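The first reports said that a gang was fighting a gang. By the evening most of the newspapers had written it the same way, and on the next morning my neighbours in Utska were already repeating it in the bakery: it was between criminals, so we can be calm. Two people had been shot on Matei Street, one of them died, and the whole town needed less than a day to decide that it did not concern us.

I want to write about this sentence, "it was between criminals", because I think it does harm, and we use it too easily.

I don't know who the dead man was. The police have given his age and nothing more. The mayor, Paula Vlad, spoke to journalists in front of the town hall while the street was still closed. She said that there were signs of a link with the drug trade, and that families had no reason to be afraid. I understand why a mayor says this. People were phoning the school to ask if they should come for their children. But at that hour no one had been arrested, the second victim was still in surgery, and the investigators had not given any motive. She was offering us a guess, and we took it home as a fact.

When an official says in the first hours that the victim was probably involved in something, three things change at once. Witnesses become quiet, as now they believe that they would be speaking against a dangerous organisation. The family of the victim stops talking to the press, because every question begins with an accusation. And the rest of us lose interest. A murder with a label on it feels already half solved.
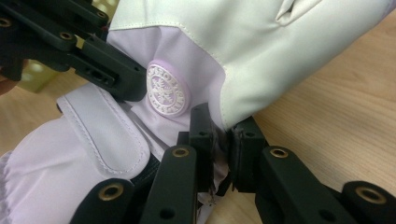

I lived for some years in Dundance before I moved here, and there I saw how this can end. A young man was killed near the bus station, and on the same day it was announced that he had been selling pills. The newspapers printed it. Much later, in court, it came out that he had been selling nothing. He had quarrelled with a colleague over money. The correction was printed on an inside page, and I am sure that many people in that city still remember him as a dealer. His mother had a small shop, and she closed it that June.

I don't say that Matei Street is the same story. It is possible that the mayor is right in everything. The police may find exactly what she described, and then some readers will tell me that I wrote this for nothing. But a guess that is later confirmed was still a guess on the day when it was said, and a person in public office should not make it in front of microphones.

There is also the matter of what we ask from the police. A group of residents has collected 262 signatures for a public meeting, and I signed too. The answer of the town hall was to remind us of its contract with Redix, the firm that is going to install cameras in the centre, up to 200 of them. I have nothing against cameras. I only notice that Matei Street is not in the centre, and that its street lamps have been out of order since the winter. We wrote to the town hall about the lamps as well, and we received a polite letter back.

What would I like instead? I would like the first statement after a killing to contain what is known: the place, the time, the number of victims, the telephone number for witnesses. If the motive is not known, the official can say so in one short sentence, and journalists can print it without adding colour. I would also like the newspapers to keep the word "execution" for the cases where somebody has explained why it is used. It makes a strong headline, I know, and I have clicked on such headlines myself.

The meeting has still no date. When it is announced, I hope that people from the other streets will come too, also those who feel quite safe. The man who survived has neighbours, and they go to the same bakery as we do. They have heard what we said there.

14 April 2023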